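4.2 Colour words in second-hand tea ware listings

Sellers of old tea sets rely heavily on colour names, and earlier work has taken those names more or less at face value. We are not convinced. Wysocka, the larger of our two resale sites, offers 20 colour terms in its drop-down menu, yet most listings used only 5 of them, and "rose" was applied to cups that other sellers had called peach, blush or plain pink. 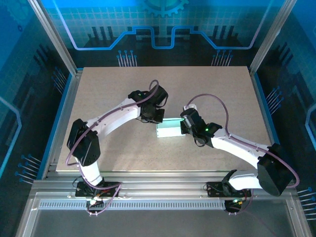
One seller on Foler objected that buyers do not search for exact shades anyway: they type "pink tea set" and scroll. That may be so, but it undermines the claim that shade names raise prices. If buyers ignore the names, something else must explain the gap reported for December sales.

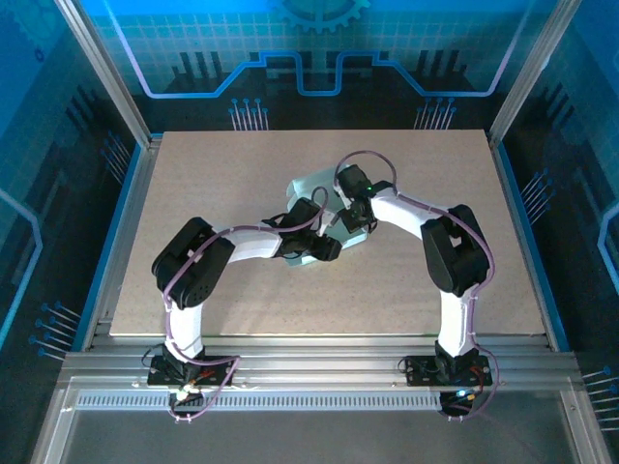 Figure 2. Two robot arms holding a pale green object between their grippers.

We also doubt the usual remedy, a printed colour card. The Asau card has 4 greens, and our raters disagreed over 2 of them even under the same lamp. 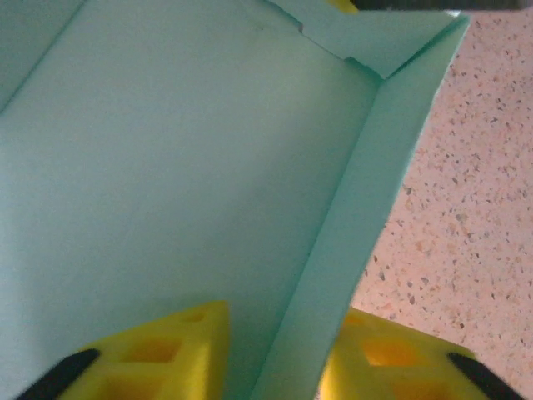

Age and fading are the next difficulty. Listings often treat an uneven tint as proof that a piece is old, and the Brumby price guide repeats this without offering any evidence. Uneven light will do the same job. The pale green floor of the box goes a little greyer towards one corner, and a hopeful seller could call that wear. We therefore left "faded" out of the price model, along with "antique", which sellers seem to use as they please.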